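How I finally got my closet under control (and kept it that way)

I've moved four times in six years, and every time I unpacked I swore I'd sort out my clothes properly. I never did. What got me going was my friend Wendelin Prantl, who came to stay in September and couldn't find one free hanger in the whole apartment. So I cleared a Saturday-sized chunk of time, made a pot of coffee, and got started. What follows is how I'd do it if I had to start over -- and I've helped two people do it this way now!

First, take everything out. Yes, everything, even the coat you wear daily. Put it on the bed so you can't go to sleep until you've dealt with it. I started at 9 a.m. and had a clear closet by ten, which felt great for maybe a minute, until I turned around and saw the bed.

Now go through it one piece at a time. Try on anything you're unsure about (I had a green Calska jacket I'd been saving for years, and the sleeves stopped well above my wrists). Keep pile, give-away pile, fix-it pile. The fix-it pile gets two weeks. If the button still isn't on by then, out it goes.

Next, the hangers. Pull them all off the rod, including the ones with nothing on them, and untangle the lot before you hang a single shirt. Toss the bent ones. Wire ones from the cleaners can usually go back to the cleaners, so ask. I ended up with 44 good ones and decided that was my limit.

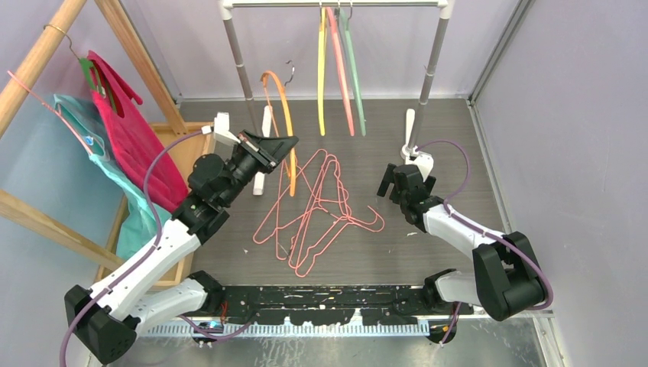 Do all your hangers have to match? Mine don't, but I'd keep one shape for shirts and one for pants, so things sit at the same height and slide easily.

When you hang things back up, go by type first and then by length, short to long. That leaves a nice open spot under the short stuff for shoes or a low drawer unit. I face every hook the same way, toward the back wall. After you wear something, put it back with the hook facing you. By spring you'll know exactly what you never touch.

Sweaters should be folded. I learned this from Aidan Sheehan, who used to work the knitwear counter at a shop in Diltley and has opinions about shoulder bumps. Heavy coats want a wide hanger, and leave a little air between them.

Last thing -- put the give-away bags in the car the same day. Mine once sat in the hall until I'd fished half of it back out.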